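Home | News | Stores | Press | Contact

Studeck opens Wednesday fold mornings at Benavides store

March | Press desk, Studeck

Studeck, the home storage retailer, is starting a run of free folding sessions at its Benavides store. First one Wednesday, 9:30 a.m., upstairs by the bedding. No sign-up. Bring clothes you own and don't mind other people seeing.

Sessions run 90 minutes. Room for 13 people at a time, so come early. Drawers, shelves and one full-size bed to work on, plus coffee.

The idea came out of a customer survey the store ran over the winter. 134 replies. Most asked for the same thing, help with the drawer that won't close. Sweaters mainly, then sweatpants, then fitted sheets, wich get their own session later in the spring.

The method is plain. Lay the piece flat on the bed, sleeves in, fold down to a block that fits the drawer. Then both hands, one on each side, fingers flat on top and thumbs under the bottom edge, and square it up. Press, don't squeeze. Thick fabrics will keep a few creases and that is fine.
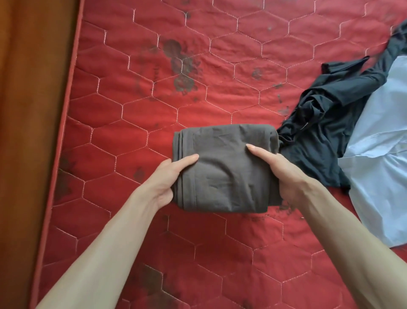

Marek Slanina has been folding on the bed for years and says a table is too hard and too high, the layers slide, and a quilted cover holds them still while you get the edges straight. He would skip the folding boards altogether. He also says to stop at the size of your own drawer and forget what the video told you.

Boards will be on hand anyway for anyone who wants to try one. Jirkard drawer dividers too, in the two widths the store carries, and a few Hesico under-bed boxes for off-season stuff. Nothing has to be bought.

A printed fold card goes home with everyone. 1,000 printed, free at the register while they last, also for people who can't make the morning. Card covers sweaters, T-shirts, jeans and pajamas. Socks on the back.

Kids welcome with an adult. Elevator is at the rear enterance, strollers OK. Parking behind the store is free until noon.

Press who want to sit in on a session, call the store and ask for the press desk. Product shots of the dividers and boxes on request, same day if you call before 3 p.m.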